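## 4. Teaching by remote control

Section 3 covered moving the arms by hand, which most people enjoy and then do too fast. In this section you stay out of reach and drive both arms from the Pesska handsets. 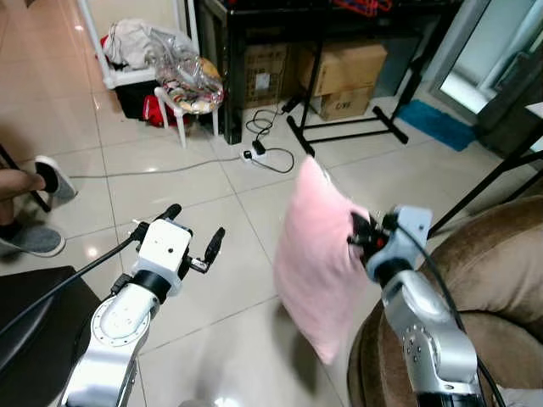
The exercise used throughout is "pick up a pillow and put it on the sofa." It was chosen over the traditional block-in-a-cup because a block is the same shape every time you look at it. A pillow has opinions. If your recordings survive a pillow, they will probably survive your towels.

### 4.1 Before you start

You will need:

- both arms mounted and homed (section 2)
- the two Pesska handsets, charged
- one pillow, soft, of a kind you won't miss
- a sofa, or something that will put up with being treated as one
- a free evening, whatever the box says about twenty minutes

> **CAUTION:** Keep people, pets and long sleeves outside the reach of both arms while the handsets are live. The arms go where the handsets go, including when you sneeze.

> **CAUTION:** Route the gripper cables with enough slack for a full wrist turn. A cable that is just long enough at rest is too short at work.

### 4.2 Pairing the handsets

1. Switch on the base unit and wait for the steady light. A blinking light means it is still thinking. Leave it alone.
2. Hold the left handset level, at roughly the height of the left gripper, and press **Link**.
3. Do the same with the right handset.
4. Squeeze each trigger once. The matching gripper should close. If the wrong one closes, you have paired them crosswise, and you may either repeat steps 2 and 3 or learn to live as a mirror image. We recommend the former.
5. Set **Follow speed** to 100. The dial goes to 900. Stay off 900 until you have finished section 7 and moved the lamp.

**Note:** Handsets from the older Degefa kit will pair without complaint and then report every twist of the wrist backward. If your robot waves goodbye when you reach for something, check the label on the handset.

### 4.3 Recording a demonstration

1. Put the pillow on the floor within reach of both arms. Don't arrange it nicely. You won't arrange it nicely in real life.
2. Press **Record** and wait for the second beep. The first beep means "heard you." The second means "recording." Everything you do between the two is lost, and it is always your best work.
3. Bring one gripper to a corner of the pillow and close the fingers on the fabric. Take a good pinch, a couple of inches in. Fuzzy covers slide out of a timid grip.
4. Lift slowly. Let the pillow hang until it stops swinging before you go anywhere with it.
5. Bring in the other gripper if you want a second hold. With a small pillow you can leave that arm open and parked to one side.
6. Move over the sofa, lower until the pillow touches the seat, and open the fingers. Open them fully. A half-open gripper snags the cover and takes the pillow home with it.
7. Back both arms away before pressing **Stop**. If you stop early, the robot will learn that the job ends with its hand resting on the furniture.

Dropped pillows are fine. Pick the pillow up again with the arm, in the same recording, and carry on. Don't walk in and hand it over: the robot will draw the natural conclusion and wait for you every time.

### 4.4 How many is enough

More than you'd like. The pillow routine shipped with Gritlow was trained on 1,489 demonstrations, and it still hesitates over tassels. For one pillow and one sofa, 100 good recordings make a fair start. Change the starting spot every few tries, and turn the pillow over now and then.

Storage on the base unit stops at 3,880 recordings. When it is full, the second beep in step 2 doesn't come. Export to a Drerholm drive or delete something.

### 4.5 Reviewing

1. Open **Sessions** and play each recording at double speed.
2. Mark as **Discard** any in which an arm hit the sofa, a cable went tight, or you got bored and flung it.
3. Mark as **Keep** the slow, dull ones. Slow and dull is what you are after.
4. Press **Train** and leave the base unit plugged in overnight.

**If the arm shakes while following:** your hand is shaking. Rest your elbows on something, or turn **Smoothing** up one notch.

**If the gripper closes on air:** you are judging depth from too far back. Stand or sit so that you can see the fingertips from the side.

**If both arms freeze:** the handsets have drifted out of range of the base unit. Lower them, press **Link** on each, and start that recording over.

Testing the trained routine is covered in section 5. Move your coffee first.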